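Ticket 462 - Facial steamer cuts out and spits during treatment
Status: closed, monitoring
Product: Dirnus pedestal steamer, 2 units
Site: Brestov Day Spa, facial rooms
Reported by: Svitlana Nechyporuk
Handled by: Emese Csizmadia

## Reported fault

Text as received from the customer:

> We have two of your steamers. The one in the first facial room has started spitting drops of hot water out of the nozzle, usually in the first few minutes, and then later in the same facial the steam drops away and the red light comes on. If we switch it off and leave it, it comes back and behaves for a bit. The second one is fine, or was until last week, when it did the light thing once. Both are cleaned every evening. Clients are lying under these with their eyes covered so I can't have it spitting. I have stopped using both for the time being and we are doing hot towels.

Customer advised to keep both units out of use on clients until the ticket is closed. No injuries reported.

## Initial questions and replies

**Where does the fill water come from?** Tap, through a filter jug kept in the staff kitchen. The jug cartridge is a Dosero, changed monthly "or when someone remembers".

**How far is the jar filled?** To the top line. On further questioning, sometimes above it if a longer facial is booked, to avoid a refill halfway through.

**Is anything added to the water?** No oils in the jar. The first room used to put a few drops of lavender on the felt ring at the nozzle. This stopped in May when the felt rings ran out.

**What does the evening clean consist of?** Jar emptied, wiped with a paper towel and left upside down. Heating element not treated. No descaler in use.

**Run time?** The hour counter on unit A shows 1,007. Unit B was not read at this stage.

## Working theory

Two symptoms, probably with a common cause. Spitting at start-up points to overfilling, scale on the element, or both. Scale makes the water boil unevenly, so slugs of liquid are carried up the arm with the steam. Loss of steam plus a red light later in the session is the over-temperature cut-out, which trips when the element runs hotter than it should under a coat of scale. It resets by itself when the element cools, consistent with the customer's account of it coming back.

A faulty thermostat would also give the red light but would not explain the spitting. Loose connection at the base considered and put to one side. 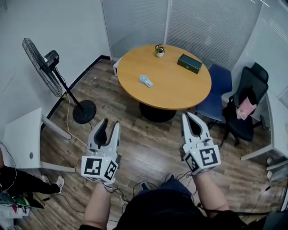

At 1,007 hours on filtered tap water with no descaling, a heavy deposit would be expected in any case. The manual asks for a descale every 40 hours of use in hard water areas. The customer had the quick-start card but had not seen the full manual, which was in the bottom of the carton with the spare gasket.

## Test 1 - water

Customer has a conductivity pen for the foot spa and agreed to take readings.

| Sample | Reading (µS/cm) |
|---|---|
| Kitchen tap | 462 |
| Filter jug, current cartridge | 284 |
| Bottled distilled | 2 |

The tap reading matching the ticket number is a coincidence; it was checked with the customer and repeated.

The jug is taking some of the minerals out but leaves more than enough to scale an element. A jug cartridge of this type is meant for drinking water and kettles. It can't be treated as a stand-in for distilled water in a steamer. Advised distilled only from now on, in both units.

## Test 2 - visual check of element

Unit A unplugged, left to cool for an hour, jar removed. Customer reports a hard white crust over the whole coil, thicker on the lower turns, and flakes in the bottom of the base cup. Also a brown sticky film inside the elbow of the arm.

Unit B, same procedure: thin white coating, coil still visible through it. No film in the arm.

The brown film in A is likely to be old lavender oil drawn back into the elbow from the felt ring. Oil in the arm narrows the path and catches droplets, which then get pushed out in a lump. It would make the spitting worse.

## Test 3 - descale

Instructions sent to the customer:

1. Unplug the unit and let it go fully cold.
2. Mix one part plain white vinegar with four parts distilled water. No scented or coloured vinegar.
3. Fill the jar to the middle line only and refit it. Check that the gasket is seated all the way round.
4. Leave to stand for 30 minutes without switching on.
5. Empty, then repeat with a fresh mix if crust is still visible.
6. Rinse three times with distilled water.
7. Point the nozzle at a sink or a folded towel, fill with distilled water to the middle line and run for ten minutes. Windows open, nobody under it.
8. Empty, dry the outside of the base, leave the jar off overnight.

Do not scrape the coil with anything metal. Do not put the jar in the dishwasher - the glass is fine with it but the printed level lines come off, and then the overfilling starts again.

For the arm on unit A: remove by turning the collar anticlockwise, soak in warm water with a little washing-up liquid, push a bottle brush through from the wide end, rinse, dry.

**Result, unit B:** one soak, coil clean. Ten-minute run normal. No spitting, no light.

**Result, unit A:** three soaks. Crust mostly gone, one patch left on the lowest turn. Ten-minute run had a few drops from the nozzle in the first minute, then steady steam. No light. 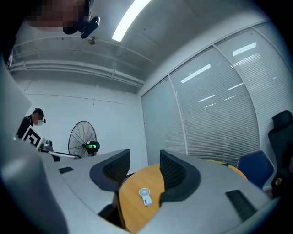 *Round wooden table beyond the gripper fingers.*

## Test 4 - full-length run

Asked for a run of the same length as a standard facial, since the cut-out had always shown itself late in the session. Both units filled to the top line and no higher, distilled water, 25 minutes on the high setting.

Unit B completed the run. Steady output.

Unit A tripped at 19 minutes. Red light on, steam gone within a few seconds. Came back after a cooling period. Repeated later the same afternoon on the low setting: completed the run with no trip.

So the descale has dealt with the spitting but not fully with the cut-out. Two possibilities remain for A:

- the patch of scale on the lowest turn is still giving a hot spot near the sensor
- the sensor has drifted after a long period of running hot

Asked for a fourth soak, this time with citric acid (one level tablespoon to half a litre of distilled water, same standing time). Customer had citric acid on site for the wax pots.

Result: patch gone. Full-length run on high repeated. Tripped at 22 minutes.

Conclusion for unit A: sensor. The element now looks clean, the water is right and the fill level is right, and it is still tripping early.

## Parts

Sensor assembly requested from our parts agent, Sethi. In stock. The assembly comes with a new gasket and should be fitted by an electrician or returned to us for bench fitting. It is not a job for salon staff, as the base has to be opened and earth continuity tested afterwards.

Customer chose bench fitting. Base only was sent in, jar and arm kept at the spa. Sensor replaced, gasket replaced, earth continuity and insulation tested, both passed. Run on the bench for 40 minutes on high without tripping, topping up once with the unit off. Base returned.

Old sensor measured before disposal: opening early compared with a new one from the same batch of parts. Agrees with the fault seen.

Warranty: the sensor would not normally be covered where scale is the cause. Labour waived on this occasion as the customer had not been given the full manual in a form they were likely to find. Part charged at cost.

## Follow-up from customer

Unit A back in the first facial room. Svitlana ran it empty-couch for a whole morning before using it with anyone. No drops, no light. Unit B also back in use.

She raised some points about daily use while the ticket was still open. 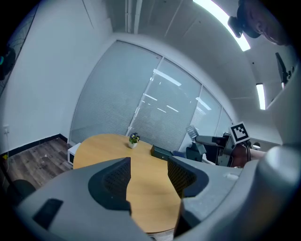

**Can we go back to putting lavender on the felt ring once the new rings arrive?**

Only on the aroma ring at the outside of the nozzle, with two drops at most, and the ring must come off at the end of each treatment. Oil left on overnight gets into the elbow as it cools. Never put oil in the jar or on the element.

Other points, answered by phone and noted for the record:

- Distance from the face stays at 40 cm or more. Start the steamer facing away from the client and turn it in only when output is steady.
- If a longer facial needs more water, switch off, wait for the steam to stop, swing the arm away and refill to the top line. Filling above the line is what sends water up the arm.
- The filter jug can stay in the kitchen for tea. A label on the jug was suggested and the customer has done it.
- Evening clean: empty, rinse with distilled, leave the jar off the base. A wet jar left on the base keeps the gasket damp and it goes black.

## Actions

- Descale schedule with distilled water set at once a month for each unit, logged on a card taped to the pedestal. Customer to do.
- Full manual sent as a PDF. Done.
- Quick-start card: raise with product team that "filtered water" in step one should read "distilled water". The present wording is part of the cause here. Emese to do.
- Hour counter on unit B to be read and added to the record. Outstanding.

Customer agreed to closure. Reopen under the same number if the red light shows again on either unit.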